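Recording chores for robots: a talk with Jomar Soriano of Brarnance

2021-09-16

Brarnance sells a recording kit and a service to go with it. The kit is a head-worn camera, a battery pack, a charger and a small storage unit. The service is everything that happens after the storage unit goes back in its box. Customers are companies and university labs that want to train household robots on footage of ordinary people doing ordinary work. Jomar Soriano runs the home program, which means he decides what gets recorded, how, and what gets thrown out. We spoke by phone for a little over an hour.

Who buys it

Soriano says the buyers fall into two groups. The first already has a robot and a list of tasks it does badly. The second has a model and no robot yet, and wants as much variety as it can get.

"The first group is easier to work for," he says. "They come with a list. Wipe a counter, load a washer, put the vacuum away. The second group says send us everything, and then we have to work out what everything means for the budget they have."

The standard package covers 40 homes and 1280 clips. A customer can ask for fewer homes with more clips in each, but Soriano usually talks them out of it. A robot trained in a handful of kitchens, he says, learns those kitchens.

Brarnance makes the headband and the mount. The camera comes from a supplier called Genska, and the labeling software is licensed from Mellis. I asked whether customers minded that so much of the kit was bought in.

"They mind if it breaks. We tried making our own camera. It got too hot on the forehead and people took it off after a quarter of an hour. The Genska unit runs cooler and it weighs less. I would sooner spend our time on the task sheets."

Why the camera points down

The most common complaint from new customers concerns the angle. The mount is fixed so that the lens looks steeply down when the wearer's head is bent over a job. Walls and furniture are mostly lost, and what remains is hands, floor and whatever is being handled.

Soriano defends the choice. "When you watch a person do a chore from across the room, you see their back. You learn that they vacuumed. You don't learn where the thumb went. Our customers need the thumb."

There is a privacy benefit as well. Faces rarely get into a clip recorded this way, and those that do are blurred before delivery. Family photos and mail are treated the same. Each household signs a form before recording and can ask for any clip to be deleted up to the point of delivery.

The trade-off is that the footage tells a robot very little about getting from one place to another. Brarnance doesn't sell its data for navigation, and Soriano says he turns those requests away.

The vacuum cleaner problem

I asked him which chore gave the most trouble. I expected laundry, which every robotics company seems to complain about. He picked the canister vacuum.

"Laundry is soft, and everybody knows soft is hard. The vacuum is hard and soft together. You have a rigid body, a rigid tube, a hose that bends where it likes, and a cord. Move one and the others move. And a person deals with all of it using two hands, without thinking."

The home program has a task sheet for it in several steps, from clearing the floor to putting the machine away. Wearers get the name of each step and nothing more. They aren't told how to hold anything. In an early round of recording Brarnance did give instructions, and the clips came back looking stiff and all alike. One customer, Rahimi, asked for its money back on that batch and got it.

What Soriano wants are the small habits people don't know they have. He mentioned the way a wearer will keep hold of two or three parts at once, with one hand on the tube and the other on the handle and the cord together.
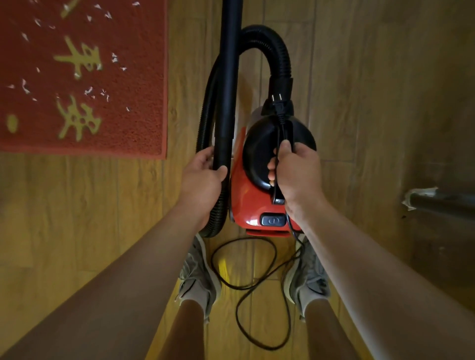 What the labelers do

Each clip is cut into short segments, and each segment gets a plain sentence and a set of contact labels: which hand, which part, what kind of grip. The labelers work in pairs without seeing each other's answers. Where they disagree, a third person decides.

Cords cause the most disagreement. "Is he holding the cord, or is it just trapped under his thumb? One labeler says held, the other says touching. For a robot that matters a great deal. If it's held, you want the gripper to keep pressure on it. If it's only touching, you can let it go." The label set now has a separate entry for a cord or strap pinned against something else by a hand that is doing another job.

Loose cord on the floor gets its own label too. Customers asked for that in February, when several were working on robots that kept driving over cables.

Litter is left alone. Wearers are told not to tidy up before a recording and not to stage a mess either. Soriano says staged dirt is easy to spot, as people tend to spread it evenly.

What it gets wrong

I asked for the weak points and he gave them without much pushing. The battery lasts 73 minutes on a full charge, which is short for anyone who wants to record a whole morning. The headband slips on people with fine hair. Bright floors are a problem near windows, where the camera darkens the whole picture to cope with a reflection and the far side of the room goes nearly black.

The footage also carries no information about force. A robot can see that a hand is wrapped around a tube but has no way to know how tightly. Brarnance has tested a thin glove with pressure sensors. The readings were good, but people handled things differently with it on, and the glove has been shelved.

"They held everything like it was going to be inspected," Soriano says. "I'd take bare hands and no force data over that."

Price and delivery

Brarnance doesn't publish prices. Soriano would say only that the kit is the small part of the bill and the labeling is the large part. Customers who have their own labelers can buy the raw clips, though fewer do so than he expected. Most who start that way come back for the labels within a few months.

Delivery of a standard package takes 3 months from signing. The first sample, a single home with all tasks recorded, goes out much earlier so that the customer can ask for changes to the task sheets. Soriano advises using that sample properly. Changes made after the sample stage mean going back into homes, and some households have had enough by then.

The next set of tasks is already being drafted. It covers bathrooms, with the camera in a sealed housing that Genska is due to supply. Soriano has worn the first version himself while scrubbing a tub, and says the housing fogged up. A second version is on order.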